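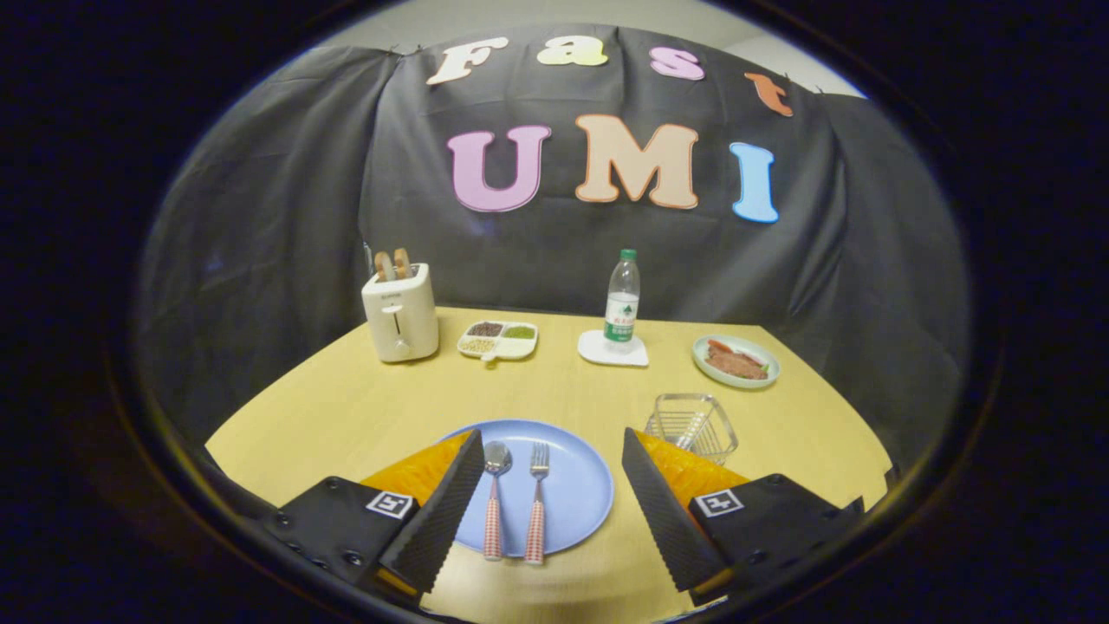

比利亚娜·伊万诺夫回复说，去年11月那次游行她在东侧当纠察，对讲机到了桥下就没有信号，前后两段队伍各走各的，所以通讯这一栏希望先查，不要留到最后。顺序已按她的意见调整。

游行集会路线安全检查表（附意见）
路线：胡尔肯诺夫广场至列托夫桥，终点福克纳公园
检查日期：8月14日（星期五）
检查人：尤恩·惠特科姆
申报人数：4,000人

一、通讯
1. 纠察对讲机全程试呼：不合格。
意见：桥下仍有盲区。在桥南口加派一名固定传话人员，复查时再试。
2. 现场负责人与警方联络员互换号码：合格。
3. 备用电池：合格。

二、集合点
4. 广场容量：有条件通过。
意见：北半边正在铺管，围挡内不能站人，剩余面积按2,000人控制。其余队伍在皮杜斯街列队，分两批出发，间隔15分钟。
5. 喇叭车停放位置：合格。
意见：车头朝外，不得压盲道。
6. 台阶扶手：东侧第二段松动，已报修，未见回复。

三、行进路线
7. 路面坑洼及井盖：合格。电车轨道处需有人提醒推轮椅和婴儿车的参加者。
8. 沿街施工材料：不合格。
意见：皮杜斯街拐角堆有散砖和钢管，出发前必须清走或上锁。由贾拉·特里瓦斯基斯联系工地。
9. 消防通道净宽：合格。
10. 横幅杆：只允许轻质木杆，不得使用金属杆。
11. 列托夫桥人行道：封闭，队伍走车行道。
意见：默里·博尔杰问鼓队能否在桥上停留演奏。不同意，桥上不停队。

四、终点
12. 出口：五个出口中西门上锁，钥匙在公园值班室。要求队伍到达前打开并派人看守。
13. 急救点：合格，标志偏低，人多时看不见，改挂到灯柱上。
14. 饮水：未检查，水车当天才到。
15. 散场方向：广播稿已看过，缺少末班电车时间，请补上。

五、与警方的约定
16. 若需缩短路线，由联络员口头通知现场负责人，纠察不单独接受改道要求。
17. 围堵或封路时，保留一条通往急救点的通道。
意见：警方口头同意，书面稿未收到，杜尚·米洛舍维奇继续催。

结论：第1、8项整改后复查，第6、14、17项待补。复查前不向纠察发放路线图。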